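Notebook > Around the house > The bookcase by the wall

The bookcase, again

Posted 30 July 2019
14 comments | Share this post | Email to a friend

I have been meaning to write about the bookcase since June, when I first said I would sort it out, and several of you have very kindly (and one of you rather less kindly, you know who you are) asked whether I ever did. Well, I have started. I won't say finished, and you'll see why when we get down as far as the bottom shelf, but I have started, and I am feeling quite pleased with myself and have had two biscuits on the strength of it.

For anybody new, the bookcase came from a house sale over in Drurkumley, and I paid 70 pounds for it, which at the time felt like a great deal for something I couldn't get through my own front door without taking the door off. It is a solid, low, heavy thing with a lovely warm colour to it and a moulded base like a proper piece of furniture, and it has come with me through two moves. Tae-yang Jeon helped me carry it the second time and has never quite let me forget it. We had to put it down on the stairs and have a conversation about whether we were still friends.

The trouble with a low bookcase is that the top of it is exactly the right height to put things down on. Post, keys, gloves, a jar of buttons, half an onion once. So my first rule, made in June and broken by the following week, was that only things I like looking at are allowed to live up there. I took everything off, gave the top a good going over with a damp cloth and then a dry one, and put back the few I really wanted.
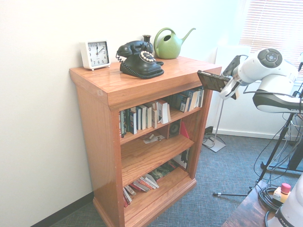 The clock, the old telephone, the little vase and the watering can, all in their places.

The clock is the little square alarm clock I had by the bed until I couldn't bear it by the bed any longer. It is a very plain clock, black numbers on white, and it looks much better out here, where I can glance at it on my way past and don't have to lie there listening to it.

The telephone was my aunt's, and I am sentimental about it. She kept hers in the hall on a table of its own with a chair beside it, because in her house a telephone call was something you sat down for. I can still remember the feel of that dial and how long you had to wait for a nine to go all the way round and come back again. If you had a number with a lot of nines in it you could more or less plan your supper. I learned hers by heart when I was five, and the last four figures were 2948, and I doubt I shall ever forget them, though I couldn't tell you my own mobile number if you held me upside down. Uldis Org (who mends all sorts and gave the telephone a good clean for me a few years ago) tells me the curly cord is the part that people always want to straighten, and that you mustn't, you must just let it go where it likes.

Then the bud vase, which is so small and dark that you can miss it altogether with the telephone in front. It takes one stem and no more. Sweet peas are too floppy for it. A single pink does nicely, or a bit of rosemary when there is nothing else going.

The watering can is there because I like it. I know it ought to live under the sink! But it is such a soft green, and that long spout gets right in under the leaves of the fern without drowning it, and if I put it away in a cupboard then I forget to water anything and the fern goes brown at the tips and looks at me. So it stays out.

Now then, the shelves. I took every single book off the top one, made a great many heaps on the carpet, and was sure I would part with at least half. I came away with 47 for the charity shop in Furnton, which I thought was heroic, and yet the shelf is still packed. I don't understand how that works. They are mostly paperbacks, and I have made no attempt at the alphabet. I did try it by author one winter and found I never looked at anything again, whereas when they're all jumbled up I go hunting for one thing and come away with another. The ones at the right-hand end lean, and every so often I push them upright and they think about it and go back down.

The middle shelf I have decided to leave as a sort of working shelf. There's the little speaker, pushed towards the back, and the red folder with the house papers in it, and a few loose bits that are on their way into the folder and have been for a while. I am going to be kind to myself about the loose bits. Everyone needs somewhere for the bits.

And the bottom shelf is, I'm afraid, just as it was. Books on their sides, books on a slant, things behind books. My knees don't care for the bottom shelf. I have promised it a whole afternoon with a cushion and a pot of tea.

What I did do was have a good long fiddle with the top. I moved the bud vase over towards the watering can so that the two of them had each other for company, and I rather think I prefer it. It gives the telephone a bit of room to itself, and you can see the shape of the vase properly, with its narrow neck and the lip that turns outwards.

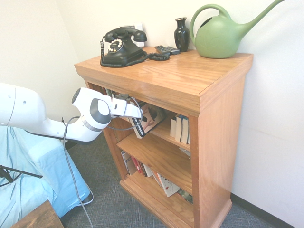 The vase keeping the watering can company, with the telephone cord going its own way.

I should like to say that the remote control was part of the arrangement. It is plainly not a thing I like looking at, and by my own rule it ought to go, but I have lost it down the side of the sofa so many times that I'm simply glad to know where it is. Perhaps a little dish for it? Tae-yang thinks a dish would only attract more things, and I have a nasty feeling that's right.

The wood, as somebody is bound to ask, gets a bit of Flendum polish a couple of times a year, put on thinly with an old vest and rubbed until my arm gives out. The grain does come up beautifully. Don't be tempted to slap it on thick, I did that the first year and everything I put down stuck slightly for a month. And do lift things when you move them, especially anything with a hard little foot on it.

I keep wondering about a lamp for the dull end of the year. There was one I liked in the window at Ulloa when I was last in town, but it was 132 pounds and I had only gone in for envelopes. I shall think about it. In the meantime the fern wants doing, and I have all those books still sitting in bags by the back door, and I have already taken one out again to see how it ended.

14 comments | Share this post | Email to a friend

Contact | Copyright of the author, please ask before borrowing | Back to top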